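Workshop notebook, Zelcombe site, April

Hand hygiene supplies, entry 53. Refill interval for the Dodska wash stations is under review.
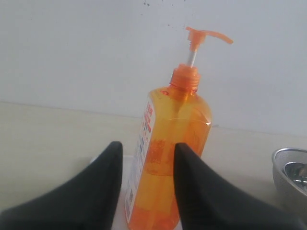

Orange pump bottle, label at left.

Stock on hand: 60 refills. The Edwards invoice lists 737 -- to be queried before payment. Staff report skin dryness on the night rota; Evumik has been asked for the ingredient sheet.
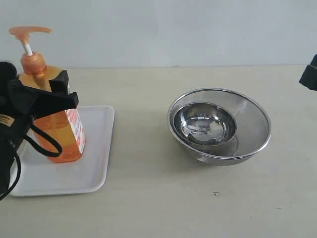

Bottle on white tray, strainer at right.

Refill dates are to be entered in the log at 4 p.m.

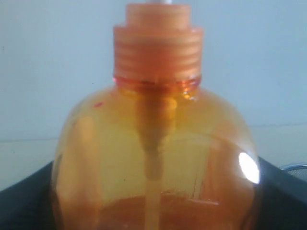
The dryness reports remain open pending the Evumik reply.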